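Thursday, late, back bench

Sim-first for the arm project. Writing down where it stands so Colton and Ilse don't have to ask me twice.

Background for whoever reads this later: the build is a home kitchen helper on a counter-height cart. Tanner's position is that we should train the grasping in simulation before anyone cuts metal for the cart. My position is that simulation is where projects like this go to look finished. I lost the vote, so I spent the evening on it.

Got the room loading at 7:40. The first hour went to the Vallach scene pack, which comes with its units in centimeters while everything else we use is in meters. The first load gave me a mug I could have parked in. Fixed with a scale factor at import. Kirsten, if you pull the pack fresh you will have to do it again, the fix is only in my copy.

Collision shapes next. The importer wraps every object in a simple hull by default, so the inside of a cup is solid as far as the physics is concerned. You can set things on top of it all day and nothing will ever go in. I turned on decomposition for the cup and the mug and left the rest. Load time went from 3 seconds to 15. Probably fine. I'd like to know why it's that bad.

Grasp test, apple only, 8 tries with small changes to the start pose. It held on 5. Of the three misses, two squirted out sideways and one went through the counter, which tells me more about the solver settings than about the gripper. Tanner will say five out of eight is promising. I'd point out that friction is at the default, the apple has whatever mass the pack's author felt like typing, and our real counter has crumbs on it. I wouldn't carry that number out of this room.

Also tried the ladle once. No grasp found. The planner wants to come straight down on everything and a handle lying at a slant doesn't suit it. Didn't chase it.

Rendering looks better than it needs to. I caught myself fiddling with the light for twenty minutes because the shadows were nice. Diane warned me about that when she was doing the Gagnon cart and I told her she was being silly.

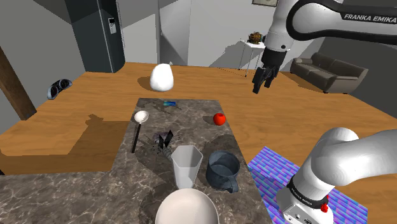 Sim room with the Franka model, gripper open and off to the right of the far end of the counter. Apple, ladle, cup and mug on the marble.

Things I don't trust yet:

The base position. I put it in by eye. The cart drawing has the arm mounted lower and closer in, and reach to the near end of the counter will change when that's corrected.

The cup. It's translucent, and Ilse's depth camera at home has never once given a clean reading on translucent plastic. The sim's depth is perfect on it. Whatever we learn here about finding that cup is worth nothing until we add noise.

The spiky dark thing in the middle of the counter. Came with the pack, no useful name. Leave it in as clutter for now, but don't use it as a target, its hull is a mess.

To do: measure friction on the real countertop with the tilt board (Colton has it). Weigh an apple. Ask Tanner for the mount height in writing. Rerun the apple test with those in before anyone orders the Bekent rails. If the hold rate drops I want it noted next to tonight's number, same page.

Saved as kitchen_b on the shared drive. The old one has the wrong units, please stop opening it.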